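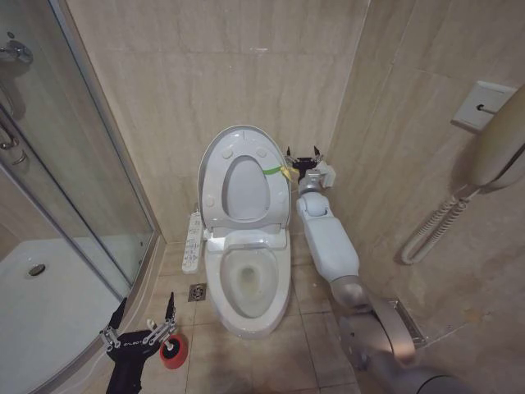 Bathroom automation at Carnau, after the first stretch

Oct 2, 2022

I look after building services at Carnau, a block of serviced apartments with 42 bathrooms, all on a housekeeping contract with Najjar. Since July we have had a two-armed robot on the toilet step of the bathroom clean. Skallix does the integration and the task programming. I wrote earlier about the network and the door controls, so this post covers the work itself and what has changed for the people on the shift.

Scope

The robot does one job: the toilet. It brushes the bowl and handles the seat and lid. Showers, glass, floors, mirrors and everything involving a towel stay with the housekeepers. Two other jobs were considered in the planning stage and dropped. The shower enclosures are curved glass with metal posts, and clear glass is bad for depth sensing. Floors were dropped because our rooms are small and the base takes up most of the standing area.

Fixtures

Most of the effort went into the room. A toilet seat is a smooth, thin part with few good places to hold, and two narrow fingers pushing on the rim gave us uneven results in the early tests. The fix was a tab on the right edge of the seat, green with a yellow end that hangs out past the rim. The color separates well from beige tile and white plastic, and the loose end gives the fingers something to close on.

The tabs are a consumable. They pick up dirt, the adhesive goes, and guests pull them off. We started out replacing them when they failed and moved to a fixed interval of 30 days. A housekeeper does it, and it goes on the Ludomari task list like any other item. That line did not exist before the robot, and it should be counted when anyone works out the time saved.

The other fixture question was the bidet panel on the left of the seat. It is long, it sticks out, and it has buttons along its length. Skallix added a keep-out zone over it so that the left arm approaches the bowl from the front and stays clear. This costs a few seconds per room and I would not give them back.

The wall on the right side is harder. There is a handset with a coiled cord that hangs in a U and never hangs the same way twice. A cord is a poor thing to plan around. It has no fixed shape, it moves when touched, and
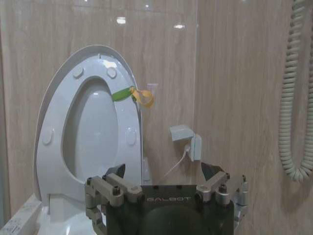 a finger that catches a loop will pull on it until the force limit trips. We had 11 stops of this type in the first weeks. The present arrangement is that the right arm keeps the lowest elbow position that still reaches the tab, and the housekeeper hangs the handset properly before starting the run. The second measure did more than the first.

Power cables get the same treatment. Anything that droops toward the back of the toilet is checked by hand before the run. I have asked for cable clips in all rooms and am still waiting on the quote.

The shift

Najjar runs four people on our floors. Headcount has stayed the same and the contract says it will stay the same through the term. What changed is the order of work. Previously one person took a room from door to door. Now a room is opened, prepared for the robot, left, and returned to. Preparation means moving the bin and the bath mat, checking the tab, hanging the handset and starting the run from the tablet.

The housekeepers had mixed opinions and I will report both sides. Nobody misses scrubbing bowls. Two of them have knee trouble and said early on that the change was worth it for that alone. The complaint was about broken flow. Going back into a room a second time feels like rework, and it makes it harder to know when a room is done. Ludomari showed a room as complete when the robot finished, even with the floor still to be mopped. That was a configuration error on our side – mine, to be exact – and it took too long to correct because the people who noticed it had no login that could report it. They do now.

There was also the question of who is responsible for a bad result. At first the inspection sheet carried one signature per bathroom, which meant a housekeeper signed for a bowl she had not cleaned. The sheet now has a separate line for the robot step, marked pass or redo. Redos are done by hand and the time is logged against the system.

Training was one morning in an empty apartment. It should have been two. Starting a run is simple enough, but recovering from a stop with an arm over the bowl and a brush in the gripper needs practice, and everyone should do it more than once before they meet it alone on a floor.

Open items

Brush changes are still manual and happen too often at the cart. The tab needs a better adhesive. The tablet text is too small to read with fogged glasses, and I have passed that on to Skallix twice. I am also collecting times for preparation and second entry per room, by floor, and will post the table when there is enough in it to be useful.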